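Guest House in Hulberg Reopens Upstairs Rooms

Print this article
E-mail this article

November 27, 2018

HULBERG — The Restrepo guest house has opened its upstairs rooms again after a renovation which began in March. The house stayed partly open during the work, but only the ground floor was used for guests.

Esther Kombo, who manages the house, told this newspaper that the old doors were the first thing people complained about. They did not close well and one of them could be opened without a key. The owners chose to replace them with dark paneled wood doors, stained in a reddish brown and finished with gloss. The door frames have the same color. The handles are silver levers on a tall narrow plate, with the lock fitting placed under the lever.

"We looked at white doors too, they were cheaper," Kombo said. "But the stairs are dark and the white looked like a hospital to us."

The doors were ordered from Grenine, a joinery in the next valley, and hung by the carpenter Severin Eberhard. He said the walls of the old building are not straight, so every frame needed some days of adjustment before the casing could be fixed. 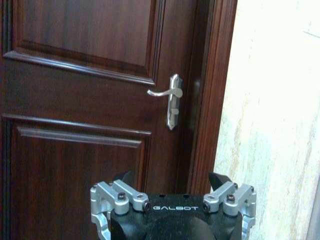
Bathrooms took the longest time

The larger part of the money went to the bathrooms. According to Kombo, the total cost of the project was 3199 for the doors and handles and nearly 84 thousand for all the rest, including pipes and electricity. The town gave a small grant of 2484 for saving water.

Before the renovation, guests upstairs shared one bathroom at the end of the corridor, with a tub and a plastic curtain. Now each room has its own. The walls have a beige stone-effect finish, and the shower is behind glass.

Liliana Lombardi, who made the plans, said that the owners wanted real stone at the beginning. The floor of the house could not carry so much weight without new beams, and the idea was given up in the first weeks. She also moved the water pipes to the inner wall, where they are easier to reach in case of a leak. 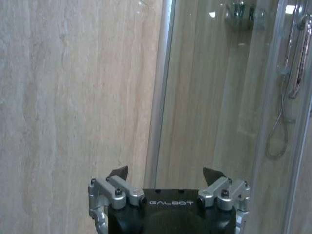

The hot water comes from a new boiler in the cellar, which holds 300 liters. In the old times the last guest in the morning often had to wait, and Kombo hopes that this problem is now finished.

Room prices will stay the same until the end of winter. Breakfast is served downstairs as before, and Marisol Espinoza continues in the kitchen.

Neighbors who want to see the rooms can ask at the reception in the afternoon, when the guests are usually out. The parking place behind the house is still closed — the builders have their materials there and will take them away next month.

Print this article
E-mail this article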